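4. Household routines and the storage of root vegetables in Pestham

4.1 Background of the interviews

The households in this part of the study were visited in September, when the potatoes and the beets are taken from the ground and a place must be found for them. We have selected Pestham for two reasons. First, the older houses there still have the cellar under the kitchen, with an earth floor and one small opening to the north side. Second, a large part of these houses was renovated after the district heating arrived, and the cellar became warmer than it was before. The residents have therefore the memory of a good cellar and the daily experience of a worse one, and this makes them attentive speakers on the subject.

The questionnaire was sent to 271 addresses. Interviews were made in 47 households, in each case with the person who takes care of the stored food. In most homes this was one person only, and the other members of the family could not say how many sacks were in the cellar or which variety was in them. Kovačević, who made the majority of the interviews, let the speakers begin where they wanted. Very often they began with the smell. A cellar that smells "like a wet coat" was considered as lost for the winter, even when the thermometer showed an acceptable value.

4.2 What is understood by "keeping"

The word "keeping" has in the interviews a wider meaning than in the agricultural literature, where it refers mainly to the loss of weight and to sprouting. For the residents, a potato has kept if it can be peeled without irritation. Several speakers used almost this same expression. A potato with small sprouts but a firm body is counted as kept. A potato without any sprouts but with a soft skin, which turns under the knife, is not counted, and it goes to the hens or to the compost.

A similar difference was found for carrots. Those who store carrots in sand accept that the carrots become hairy before the end of winter, and they remove the fine roots with the back of a knife. Those who store them in perforated bags in the refrigerator do not accept it, and throw the same carrots away. We believe that the place of storage changes the expectation. From the refrigerator one expects a shop carrot, and from the sand one expects a carrot that has lived in sand.

Beets were considered the easiest vegetable in nearly all interviews. One speaker said that a beet "only asks not to be touched." The leaves are twisted off by hand, and the thin end of the root is left in its place. Washing before storage was regarded as a beginner's mistake. Celeriac, on the contrary, divided the households strongly, and we have not found a rule that would explain who wraps it in newspaper and who does not.

4.3 Sorting as a social occasion

Sorting is the work of going through the sacks or boxes and removing what is spoiled. In the literature it is treated as a technical operation, to be repeated at fixed intervals. In Pestham it has no fixed interval. It is done when somebody comes for a visit and wants to take potatoes home, when the light bulb in the cellar is changed, or when there is a reason to be away from the television for an hour. The speakers were somewhat embarrassed by this, and some of them first named an interval (every two weeks, every month) and corrected it later in the conversation.

Karppinen has proposed that sorting should be studied together with giving. His material from the neighboring valley shows that a gift of potatoes is nearly always preceded by a sorting, and that the best potatoes do not stay in the house where they were grown. We can confirm this for Pestham, but with one limitation. The seed potatoes are never given from the top of the sack, and in four households they were kept in a separate room, behind a door, and were not shown to us before the second visit.

The size of the container has here an influence that we did not expect. In the households with large wooden bins, sorting is done by two persons, one bending into the bin and the other receiving. In the households with flat crates it is done alone and mostly in silence. Two speakers who had replaced the bin with crates said that the potatoes were better now, but that they missed the talk. One of them had returned to the bin for the late varieties only.

4.4 Light, cover and the handling of single pieces

All speakers knew that potatoes turn green in the light, and all of them cover the potatoes. The cover is an old blanket, jute, cardboard, or a winter coat which is no longer worn. Plastic was rejected by everyone except one household, where it was used with holes and, according to the owner, with success.

More interesting is how a single piece is judged. The speakers press it. The thumb is placed near the middle and not at the ends, and the pressure is short. If the surface gives way, a second press follows on the opposite side, and only then is the decision made. We asked the speakers to describe how strong the pressure must be, and the answers were of little use for comparison ("as on a doorbell," "as on a child's nose"). The same difficulty has been reported for cheese and for bread dough, where the words for firmness are also borrowed from other things. What can be seen from outside is only the contact (Figure 3); the judgment is made in the hand. 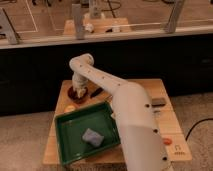

Pestham, September

Figure 3. Contact from above with a dark brown round object on a square wooden platform.

The pressing is learned early. The speakers who grew up in the village could not remember that it was explained to them, while those who moved there as adults remembered it well, usually together with the name of the neighbor who explained it. In two interviews the neighbor was the same woman, Mrs. Stoyanova, whose cellar is still given as the measure for all others on the lower street.

4.5 Limits of the material

The interviews were made at the beginning of the storage season, and the speakers had their last winter in memory but not before their eyes. It is possible that in the spring, with empty or half-empty bins, they would speak about losses in a less friendly way. Further, our sample contains only households where something is stored. Those who have given up the cellar answered the questionnaire but did not wish to be visited, with the exception of one man who now keeps bicycles there and wanted to show them.

The notes were transcribed completely and divided into 3,016 statements, each with the household number and the vegetable concerned. Statements concerning apples were left aside. They are numerous, and in many houses apples and potatoes are kept in different rooms for reasons on which the speakers disagree. They will be treated separately, together with the material from Skundska, where apples are the main stored crop and the potato is bought.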